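Rindach Bench Arm Build – Frequently Asked Questions

Applies to the current revision of the build notes. Questions are in the order they tend to come up during assembly.

What is the Rindach build?

Rindach is a set of notes, brackets and scripts for putting a used six-axis arm on a bench in a home or shared workshop. The arm is bought separately. The notes cover mounting, wiring, the motion controller and a basic pick-and-place routine for small parts.

Which arms will work?

Any arm with an open joint-level interface and a mounting flange that accepts an adapter plate. The scripts are tested only with arms that have brakes on all 6 joints. Arms without brakes will drop when power is removed, and the notes do not cover that case.

How large does the bench need to be?

The top should be at least 1,000 mm wide. The base plate sits 455 mm from the front edge, measured to the center of the first joint. If your bench is shallower than that allows, mount the arm at the side and change the base offset in the configuration file. Leave the rest of the file alone until homing works.

Does the bench need to be bolted down?

Yes, to the wall or to the floor. A heavy bench on rubber feet will still walk during fast moves, and the taught positions will walk with it.

Which controller do I need?

The Hamdy motion board, second revision or later. The first revision lacks the second emergency stop input. A Hamdy board with a hand-soldered input has been reported to work, but it is not supported here.

How should I route the cables?

Keep power and signal cables on opposite sides of the arm where possible. Fix each run just before and just after every joint, with enough slack between the two points for full rotation. Run the joint through its whole range by hand before the ties are cut to length – a cable that looks loose at the home position can be tight at the limit.

Do not put a tie directly over a joint seam. Do not use the air line as a support for anything else.
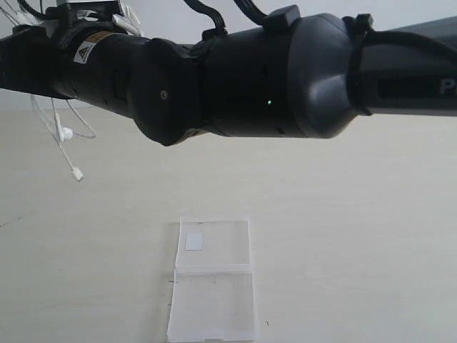

Can I run the arm from a Vivero power supply?

The larger Vivero bench supply is suitable if its current limit is set above the peak draw listed for your arm. The smaller one trips when two joints accelerate together. Whichever supply you use, wire the emergency stop to cut motor power and leave logic power on, so that the encoder positions are kept.

Why does the arm fault during homing?

Usually one of two causes. The first is a swapped encoder pair, which shows up as a following error as soon as the joint moves. The second is a payload value left at the factory default. Enter the mass of the gripper and its bracket before homing, then restart the controller. The value is read only at startup.

Which gripper does the pick-and-place routine expect?

The Sernov parallel gripper, with the short fingers. Other grippers can be used if they accept an open and a close signal and report back when the fingers stop. Set the tool offset again after any change of fingers.

How accurate is it?

Repeatability depends on the arm. With a rigid bench and a warmed-up arm, the routine is intended for parts that tolerate 5 mm of placement error without a fixture. For anything tighter, use a locating jig. Camera correction is on the list but has no release planned.

Is it safe to stand near it?

Stay outside the reach of the arm whenever the drives are enabled. Use reduced speed for teaching, with the stop button in your hand. In a shared shop, fit a lockable main switch and agree on who holds the key.

Can I sell a finished build?

The drawings and scripts may be used commercially. The name may not. Compliance with local machine safety rules is the seller's responsibility.

When is the next revision?

November. It will add the side-mount drawings and a corrected wiring table for the second emergency stop input.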